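3.2 Test procedure

The lagging trial was carried out on the hot water branch between the cylinder and the kitchen sink at Flimgate, the shared house used for all site work. The run is 15 mm copper, 6 metres long, and passes under the ground floor, where it is clipped to the joists. Two types of foam sleeve were compared: Trinaretti (13 mm wall) and Flistunex (19 mm wall). The bare pipe served as the control.

Before each test the cylinder was brought to 60 °C and the branch left undisturbed overnight. The kitchen tap was then opened fully and the water collected in a measuring jug until the probe read 40 °C. The tap was shut, and the draw was repeated after 300 seconds, then again after 140 minutes. Joints in the sleeve were taped. Elbows were mitred – the ready-made corner pieces did not fit between the clips.

3.3 Results

The first draw was much the same in all three cases, as expected after a night of cooling. At 300 seconds there was little to choose between the two sleeves. At 140 minutes the bare pipe had to be emptied completely before warm water arrived, and roughly 1,000 ml was run off. Flistunex gave the lowest figure. Trinaretti lay between the two, but closer to Flistunex than its wall thickness would suggest.
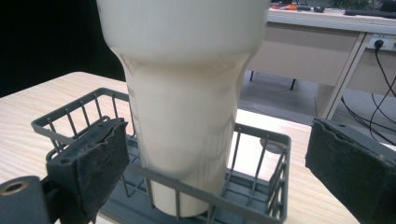
Xavier, commenting on the draft, asked whether the tap had been opened to the same flow each time, as a slower draw loses more heat along the run and would raise the volume collected. The flow was not metered. The lever was taken to its stop in every test, but mains pressure at Flimgate drops in the early evening, and two of the Trinaretti draws were made at 18:30. These should be repeated before the values in Table 4 are used for sizing.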